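Part 4: Getting the Flomidik heated underblanket onto the bed

Right, if you've made it through the bit about plugs and power boards, you're ready for the fun part. I've set up the Flomidik on every bed in our place at Homville now, and the doubles go on exactly the same way as the singles, just with more crawling about.

Before you start, strip the bed right back to the bare mattress. Leave the controller unplugged until step 7. I mean it!

1. Unroll the blanket and let it lie flat for a bit. Mine came out of the bag with a nasty crease down the middle, and it took most of an afternoon to settle.

2. Find the cord socket. It goes at the head end on the Homville singles and at the foot end on the older Raju ones, so check the tag if you've picked yours up second-hand.

3. Lay the blanket on the mattress with the tag facing up. The heated area should stop short of where your pillow goes.

4. Hook the elastic straps under the corners, all 4 of them. Do opposite corners first — it pulls much more evenly that way.

5. Run your hand over the whole thing and smooth out any folds. If there's a ridge you can feel, the wire is doubled over underneath, and that's how you get a hot spot.

CAUTION: Never pin the blanket, tuck it in hard or use it folded. Don't put it on a waterbed or an adjustable bed either.

6. Put your fitted sheet on over the top, then a flat one if you like one. Plain cotton is best. I tried a thick mattress topper in between and could barely feel the heat, so save that for summer.

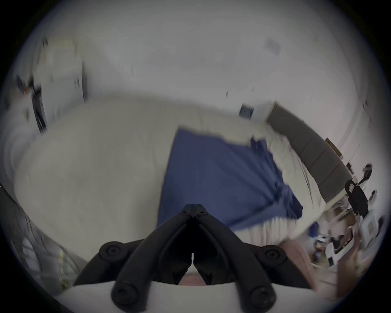
Step 6: blue sheet on the bed, still to be straightened.

7. Click the controller into the socket until it won't wiggle, then plug it in at the wall and switch on. The light should come up green.

8. Turn it to 2 and leave it while you do your teeth and lock up. Have a feel before you hop in. It should be gently warm all over, with no cold patches.

Note: If the light flashes orange, switch off at the wall, push the connector in again and start from step 7. If it keeps flashing, stop using the blanket and get in touch with Cernix, who look after the repairs.

Note: The double draws 100 watts on high, so it's pretty cheap to run. My old fan heater was chewing through 700 on its lowest setting and I still had cold feet.

9. Switch back to low before you go to sleep, or set the timer (that's Part 5).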